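Table blanche Plinwood 80, plateau stratifié mat : essai de sept semaines en poste fixe

Dernière mise à jour : octobre

La Plinwood 80 est vendue par Trevirwood comme table d'appoint pour bureau, atelier léger ou coin repas. Elle se place au milieu de la gamme, entre la petite desserte Hovland et la grande table Plenenthorpe. Nous l'avons utilisée sept semaines comme plan de travail quotidien : écriture, petit montage, pauses, documents à plat. L'essai porte sur la version à plateau blanc.

Montage

Le carton contient le plateau, quatre pieds, deux traverses et un sachet de visserie. Les inserts métalliques sont posés en usine et les filetages prennent sans forcer. Deux traverses sur deux ont demandé un desserrage complet avant alignement ; la notice indique l'ordre inverse, à ne pas suivre. Serrer d'abord les pieds à moitié, poser les traverses, puis terminer en croix. La clé fournie est courte et son couple limité. Une clé six pans à poignée donne un meilleur résultat sur les quatre vis d'angle.

Les patins réglables ont une course de 13 mm. Sur notre carrelage, la moitié a suffi. Le contre-écrou manque, et le réglage dérive si l'on déplace la table en la traînant.

Plateau et stabilité

Le plateau mesure 80 cm de large. La planéité, contrôlée à la règle dans les deux diagonales, est bonne ; l'écart le plus net se trouve au bord arrière et reste sans effet à l'usage. Le chant est collé proprement, avec une arête un peu vive sous l'avant-bras.

Pour la stabilité, nous employons une méthode simple : une bouteille d'eau à moitié pleine posée debout, et l'on regarde la surface du liquide pendant que quelqu'un écrit ou tape au clavier à l'autre extrémité. L'oscillation s'amortit vite dans le sens de la largeur. Dans le sens de la profondeur, elle dure nettement plus, et un appui brusque du coude reste perceptible. Le resserrage des vis d'angle en fin de troisième semaine a réduit le phénomène sans le supprimer.

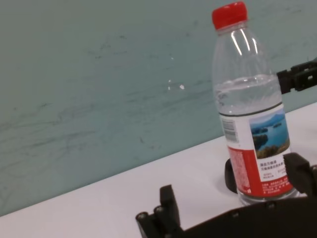
Bouteille en plastique transparent à bouchon rouge sur plateau blanc, mur bleu-vert à l'arrière-plan.

Le blanc est franc, sans dominante jaune sous éclairage artificiel. C'est un avantage pour lire un document imprimé ou retrouver une petite vis noire, un inconvénient à côté d'une fenêtre en plein soleil, où la luminance du plateau fatigue. La finition mate limite les reflets ponctuels. Contre un mur de couleur soutenue, le contraste est marqué ; à prendre en compte si la table doit passer inaperçue.

Tenue aux taches

Eau : aucune trace après une nuit sous un fond de bouteille, chant compris. Café : auréole légère au bout de quatre heures, retirée à l'éponge humide. Feutre effaçable : part à sec le jour même, laisse une ombre grise le lendemain. Encre de stylo bille : alcool ménager nécessaire, sans altération du mat à cet endroit. Les objets noirs à semelle en caoutchouc laissent de fines marques de frottement, visibles sous lumière rasante. La gomme blanche les enlève, mais elle lustre la surface si l'on insiste.

Rayures : une lame de cutter passée sans pression marque le revêtement. Prévoir un tapis de coupe.

Bruit

Le plateau sonne creux au centre. Poser un objet un peu lourd produit un bruit sec, gênant en pièce partagée. Deux bandes de feutre entre plateau et traverses l'atténuent bien.

Bilan

Points positifs : planéité, inserts en usine, tenue à l'eau, blanc neutre.
Points négatifs : raideur en profondeur, patins sans contre-écrou, ordre de montage erroné dans la notice.
Note : 7/10. Pour un usage avec étau ou machine à coudre, voir plutôt la Plenenthorpe, plus lourde et mieux contreventée.

Commentaires (3)

atelier_du_fond
Même souci avec les traverses. J'ai ajouté une équerre à l'arrière de chaque côté, le balancement a disparu. Attention à la longueur des vis, le plateau n'est pas épais.

mbl675
Est-ce que le chant tient près d'un évier ? La mienne a gonflé sur un coin en moins d'un an.

quatre_pieds
Reçue avec un patin manquant, remplacé sans discussion. Pour les marques noires, un chiffon microfibre humide me suffit.

À lire également
Desserte Hovland : roulettes, charge et freinage
Grande table Plenenthorpe, essai longue durée
Tapis de coupe : épaisseurs et matières comparées
Choisir des patins réglables pour sol irrégulier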